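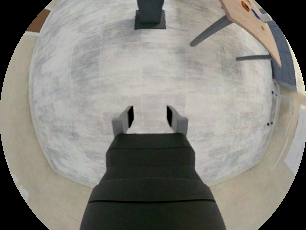
4.2 Wrist view check (Markley club build)
1. Load the Vorham scene and select the wrist view. The fingers must be open and parallel, with rug visible between them.

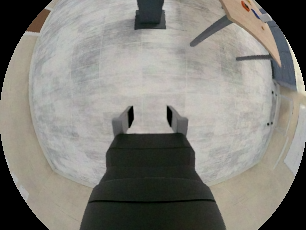
2. Set the jog speed to 3 and save the pose as 116.
Caution: do not jog above 50 in the wrist view.
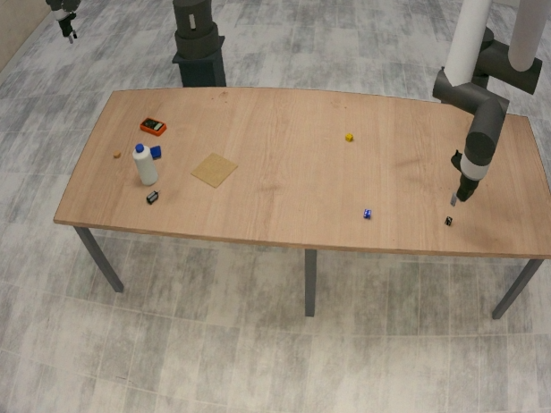 3. Switch to the table view. Both grippers must be empty before a run is started. If the yellow block is missing, reload the scene.
Note: report error 304 to Zuzanna Żak.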